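Buying Robots for Guest Rooms: Budget Questions

Mundanthorpe Hospitality Purchasing. Last updated July 16, 2024

Should we lease or buy?
Lease the first unit if your planning period is under two years. Purchase makes sense once you know which tasks you will keep. Get both prices in writing, with the same service terms, so they can be compared.

What belongs in the budget besides the robot?
Site survey, shipping, installation, staff training, spare finger tips and a service contract. Charge each to its own line. Spares are ordered through Eltetti and are not covered by the lease.

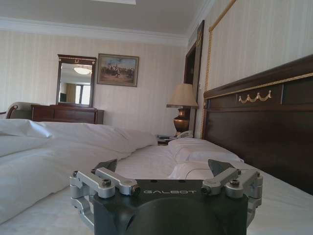
Santeri Kiiskinen wrote to ask whether the service contract could be dropped in the first year, while the warranty runs. It can, but the warranty pays for parts only. Labor and travel are billed per visit.

How many units does a property need?
Start with one, whatever the size of the building. Our planning sheet was written for a hotel of 78 rooms, and it still asks for a one-unit trial before any second order. A property with 200 rooms should use the same sheet.

Which tasks should we list in the request for quotes?
List them one by one - bed linen, guest clothing, towels, surfaces - and ask for a separate price on each. Vendors who quote a single figure for "housekeeping" should be asked to break it down.

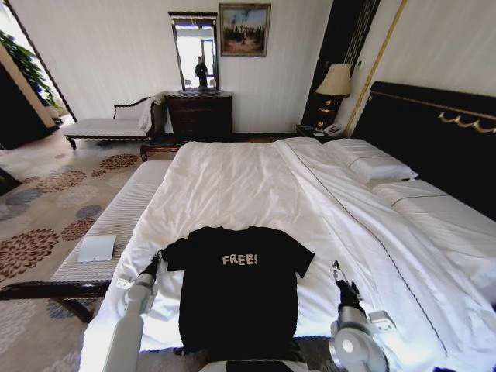
Garment handling on a guest bed, T-shirt laid out flat.

When do we need to commit?
Quotes from Mayrhofer and Dunotura hold until the end of October. Allow 4 weeks for the site survey and put the deposit in the current year's budget.

Do we have to change our rooms?
Budget for a room survey before you budget for any changes. The surveyor measures door widths, floor coverings and the clear space next to the bed. Furniture counts against that space. A long bench beside the bed, with patterned carpet beyond it, should be on the survey drawing, as should a chaise lounge by the window.

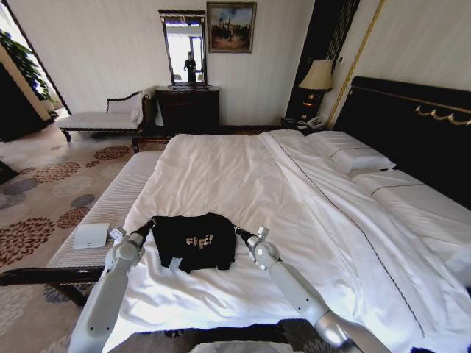

Trial costs depend mostly on staff hours. Plan for one supervisor per shift and keep those wages out of the equipment line. Ask for the trial to be held in a furnished room with your own linens and the garments your guests send down. A dark T-shirt on a white duvet is an easy item to tell from the bedding, so include white shirts on the list too. Put the agreed items in the trial order - changes after signing are charged.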